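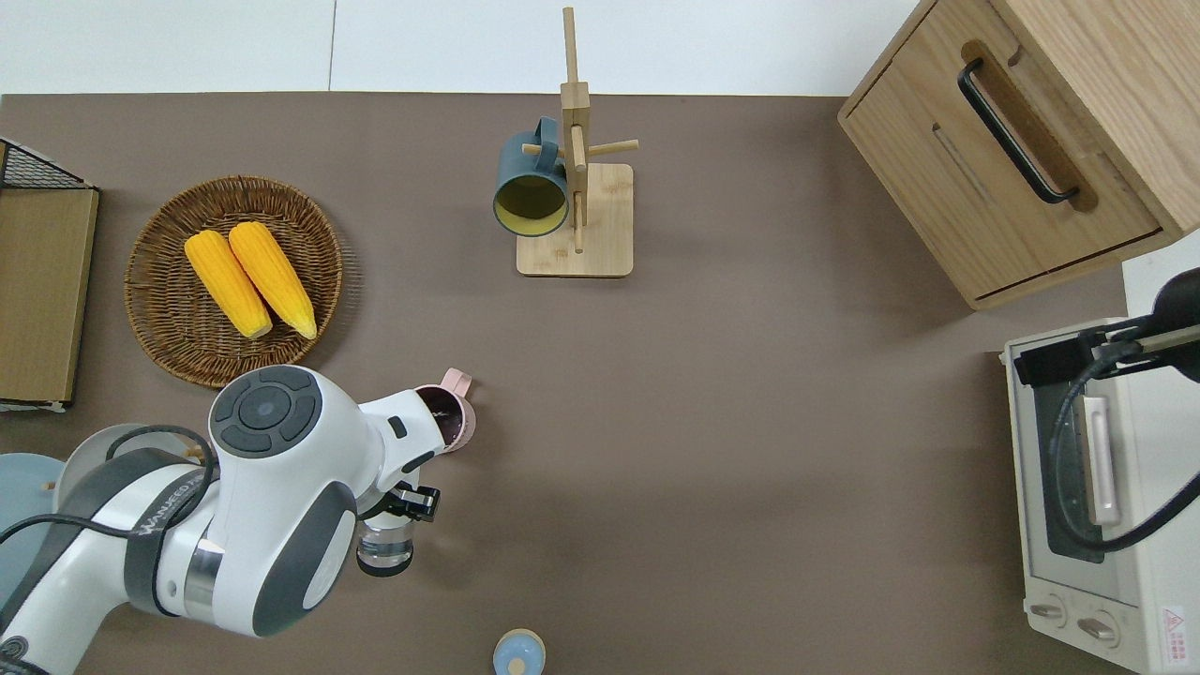 Brilovance Opens Equipment Planning Service for Small Kitchen Automation Buyers

FEVURCOMBE, 02/05/2025 — Brilovance today opened a planning and budgeting service for cafes, canteens and care homes that want to buy a robot arm for light kitchen work. The service covers the months before a purchase order is signed, when the buyer has to settle what the arm will handle, where it will stand and what the whole installation will cost.

Buyers who sign up receive a site worksheet, a parts list and a written budget. The worksheet asks for the cups, mugs and small containers in daily use, the counter space available and the position of any oven or drawer unit within reach of the arm. A glass cup, a mug on a peg and an ear of corn in a basket can call for different grip settings, and Brilovance asks customers to list such items before choosing a gripper.

The fee is $1586 per site. Customers who go on to order through Brilovance within the same budget year will have $1000 of that credited against the equipment price. Sites that decide against buying keep the worksheet and the budget and owe nothing further.

The service was tried at 14 sites in and near Fevurcombe before today's opening. The budgets prepared for those sites listed the arm, gripper, mounting, cabling, cameras, staff training and spare parts on separate lines. Several sites had set money aside for the arm alone and had to revise their plans once mounting and training were added. Two chose to wait until the next budget year.

Brilovance will work with two partners. Ziker supplies the grippers and replacement finger pads, and will quote spares on the same form as the main order. Kütt handles counter mounting and electrical work, and will visit each site once before the budget is issued. Travel outside the Fevurcombe area is billed separately.

The parts list now covers 58 items. Each entry gives a price, a delivery time and a note on whether the part can be leased. Arms and cameras can be leased or bought — gripper pads and cables are sold only.

The next update to the list is planned for June, with revised lease terms. Quotes issued before then will be honored at the prices shown on them.

Applications are open now through the Brilovance sales office in Fevurcombe. Applicants should have a counter plan with measurements and the name of the person who approves equipment spending.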